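4.2 Stocking and straightening of the stationery bay

The second part of the study looked at how paper goods are put out and kept in order during opening hours. We chose notebooks because they are heavy for their size, slide easily on a bare steel deck, and come in covers that shoppers like to pick up and compare. A stack that has been handled for an hour seldom looks the way it did at opening.

Shelving in the bay is the slotted angle type found in many small shops and stockrooms. Deck heights can be changed by moving the bolts, but staff at the Haverford store told us this had not been done since February. The gap between decks therefore set a limit on how high a stack could go, and it also set how far a person had to reach in under the deck above to square up the back row.

Mercado's notes divide the work into three steps: pulling stacks forward, sorting by cover, and squaring the edges. In practice the steps ran together. A worker who came to pull one stack forward would often stop to move a stray notebook back to its own pile, then return to the first stack and tap the edges even with both hands.
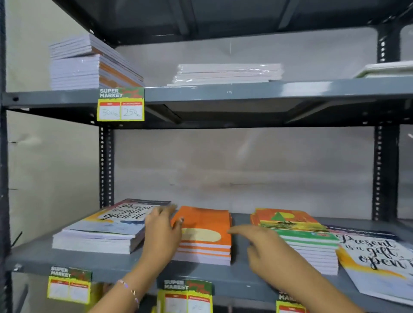
Mixed stacks took the most time. When covers of several designs sit in one pile, the worker has to decide whether to split it or leave it, and the choice depended mostly on free space beside it. Of the 28 straightening visits we logged, 7 ended with a mixed stack left as it was. Stock still in its plastic wrap was rarely touched at all. It holds its shape, and shoppers tend to take from the open piles first.

Figure 3. Notebooks on the two shelves of the bay, with a price tag on the lip of the upper shelf. The tag carries two handwritten prices, 300 and a discounted 250.

Price tags clipped to the front lip were a minor problem. A tag hangs down into the opening of the shelf beneath, and workers reaching in had to go beside it or below it. Baird found that tags were knocked out of line most often when the tallest stacks stood directly under them. Moving those stacks one place over was enough to stop this at Haverford. We did not test the same change at the Fernow store, where the decks are set farther apart.

Section 4.3 gives the times for each step and compares the morning and late afternoon visits.

Last updated: February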